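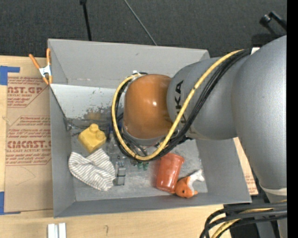
Picking stuff out of a bin can't be a whole semester project, our TA told us in week one, and by week three the same TA had changed the question to whether we could get it done in one semester at all. So that's where our team (we go by Trallow) started.

Project report, bin picking, 21 Apr 2022

The idea was simple. Put a bunch of household junk and toys in a gray bin, have the arm reach in, grab one thing, lift it out, repeat. We called the software Mollo, after nothing in particular, and it has two halves. One half looks at the camera view and picks a grasp point, and the other half plans a path that doesn't smash the gripper into the walls. I wrote most of the second half, so if you want to complain about the slow approach moves, that's me!

The objects gave us very different kinds of trouble. The yellow block toy was easy from day one. The striped cloth was a pain, as it changes shape every single time you touch it, and our grasp scorer kept picking the flattest part (the worst part). The see-through red-orange cup was even worse for a while, until we gave up on depth for clear plastic and went with color only. And then there's the plush fish, orange and white with a forked tail, which everybody on the team loves. It squishes, so nearly any grasp holds.

For the numbers: we logged 1,000 grasp attempts over the semester and 700 of them ended with an object out of the bin. A lot of the misses came from the first 50 or so lines of my wall-avoidance code, which had a sign error I didn't find until very late. Ugh. After that fix the arm stopped backing out of perfectly good grasps near the rim.

Cables ate more time than I'd like to admit. We rerouted the bundle 7 times and I'd still like more slack at the wrist.

Next up is the Bellar showcase, so we're freezing the code this week and only touching the speed limits. Anything bigger goes on the list for next semester, starting with the cloth.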